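Selling gran's jewellery - flat fee or commission?
Buying & Selling > Antiques and Bric-a-brac

joni_v
4th March
Hi all, clearing my gran's place in Tondham and there's a fair bit of costume jewellery. Mostly gold coloured, some of it quite big and showy.
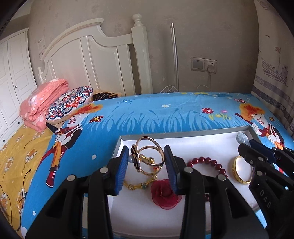
Anyway two places will take it. Bosteo do a flat fee, 300 for the lot, cash, they collect. The saleroom on Morais Street wants 13 per cent plus a lotting charge plus photos on top, and the next sale isn't till June. Mum says take the money and be done. I'm not so sure. Anyone used either?

impi_ik
Take the cash. Costume stuff goes for pennies at auction unless it's signed. Did my aunt's two years back, nine lots, four didn't sell and I had to drive back and fetch them. Paid a fee for the unsold ones too!! Read the small print on that.

Eero H
Disagree with impi. Flat fee people only offer 300 if they think they can turn it into twice that. Not a charity.

Have you looked on the backs? Clasps, pin stems, the inside of bangles. Any stamp at all, even a tiny one. Get a loupe, they're cheap.

joni_v
No loupe. Had a go with reading glasses. Couple of things have little marks but can't make them out. One might be a number

Eero H
Numbers matter. 375, 585, 750, 925. If you see any of those stop and take it to a proper jeweller before ANYBODY collects anything.

soledad_e
Used to work the counter at a saleroom (not that one). Few things.

Unsold fee is normal but you can haggle it, just ask before you sign. Same with the photo charge, they nearly always drop it if you've got more than one box.
Ask for it to be split. One big mixed lot goes to a dealer. Smaller lots, six or seven pieces each, get the private buyers in.
Don't clean anything. People turn up with stuff they've been at with toothpaste and it's ruined, plating gone, glue gone soft.

impi_ik
Splitting means more lotting charges though? That's how they got me. Nine lots nine charges.

soledad_e
Yes if it's per lot. Some do per box. Ask.

impi_ik
Well nobody told me to ask

Irja K.
Can I put in a word for Nunov, the shop by the bus station. Took my mother in law's there last year, they went through it piece by piece at the table with me sat there. Made an offer on some and gave the rest back. Took a whole morning, bring a sandwich. But I came out knowing what I had.

They wouldn't touch anything with stones missing btw

Eero H
Nunov offered me scrap weight on a decent brooch. Walked out. Sold it myself online for three times what they said.

Irja K.
Maybe they've changed hands, the woman I had was lovely and very fair. Can't speak for your brooch

tatty_bits
selling online is fine if you like packing parcels and answering "is this still avaliable" at midnight. did it with 40 odd pairs of clip ons. never again. car boot, pound each, home by dinner

impi_ik
Ha. This.

Eero H
A pound each, I despair.

joni_v
Thanks everyone, lots to chew on. Borrowed a loupe from a neighbour. The number is 925 on one chain and a thin ring, nothing on the rest as far as I can tell. So those two are coming out of the box whatever happens.

Rang the saleroom as well. Lotting charge is per lot, sorry impi you were right. They'll waive the photos if I bring it in myself. Rang Bosteo and said I was getting other quotes and they went up a bit on the phone, without seeing it, which made me a bit suspicous if anything.

soledad_e
It would me too. Get any offer in writing, and ask if it's for everything or "subject to inspection". They love that one, turn up and knock half off on the doorstep.

joni_v
Good shout, will ask. Thinking Nunov first then, just to hear what they say, and decide after. Mum wants to keep one pair of earrings now anyway so it's all changing by the hour

Irja K.
Go early, there's a queue by ten. And park behind the library, the front is permit only now.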